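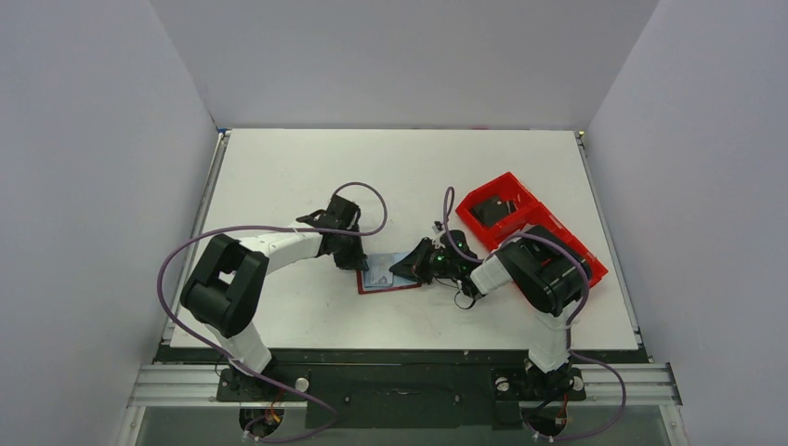

Station 2, January, started at 8:40

Coffee first, then homing. Both arms came up without complaint this morning, which after last week I count as a small gift. Lejla had left me a note on the bench saying the right wrist had been chattering on slow approaches, so I ran the wrist through its full travel a few times before touching anything else, and I couldn't get it to do it. I'll leave her note where it is in case it comes back in the afternoon, when the room warms up. My private theory is the gripper cable tugging when the forearm is stretched all the way out, and I've let out a bit more slack in the purple loop on that side. If you find it snagging on the elbow instead, please just put it back the way it was, I won't be offended!

We are on the card task still, for the Taren set. For Seraina, who takes over from me after lunch and hasn't done this one yet: the red-bordered card goes down flat between the two arms, a little crooked each time, and the red tray sits over on the right at whatever angle you like. The left gripper holds the card steady, the right one takes the edge, and then it goes into the tray. I know it sounds like nothing. It is surprisingly hard to do kindly with a leader arm in each hand, and my first morning on it I threw most of what I recorded away. The trick that helped me was to come in low with the right fingers from the side and wait there a moment before closing. Ferdinand does it the other way, closing as he arrives, and his look lovely and quick, but the policy we trained on his batch in Idville kept pinching at the air above the card. I think the little wait gives it something to hang on to. We argued over this very pleasantly for most of a lunch and did not settle it.

Please keep varying the tray. I went back through yesterday evening's recordings and I had got lazy – tray nearly parallel to the rail in a whole long run of them, and the card drifting toward the same spot because that's where my hands like to put it. Regula's suggestion is to close your eyes and give it a push, and I've been doing that since, and it works better than the random number sheet because one really does stop reading the sheet after a while. Slide the tray partly under the right elbow sometimes too. It's awkward and the elbow hides the lower end from the overhead view, but the model ought to see that.

The dark block stays in the upper compartment. Luzius asked whether it could come out now that we're past the sorting task, and I said I'd rather leave it in for the whole set so we aren't mixing two kinds of tray under one label. If he needs it for the Plattner rig he can have it when we're done.

10:15. Reached episode 3114 in the running log. Stopped to look at a batch of 10 from the start of the morning. Two I've marked as bad: in one the left gripper let go too early and the card spun around, and in the other I bumped the tray wall on the way in and recovered rather clumsily. I went back and forth on that second one. Recoveries are worth having, and Regula has been asking for more of them, but mine included a long dither in midair while I scratched my nose, and I don't want to teach it that. So, bad. If you bump something and carry on smoothly, keep it, and write "recovery" in the comment field so she can find it.

A small gripe about the comment field while I'm at it: it still forgets what you typed if you press save before the video has finished writing. Wait for the bar to go all the way across. I've reported it to Pavdale again, very politely.

11:50. Fingers on the left gripper are getting slippery, the card slid on me several times in a row with the same grip that worked at nine. Wiped them with alcohol and that brought them back. I'd do it once more before the afternoon run, Seraina, and check the pads while you're in there. Spares are in the second drawer, under the hex keys.

Arms parked, log closed at 12:05. Card is on the shelf by the door.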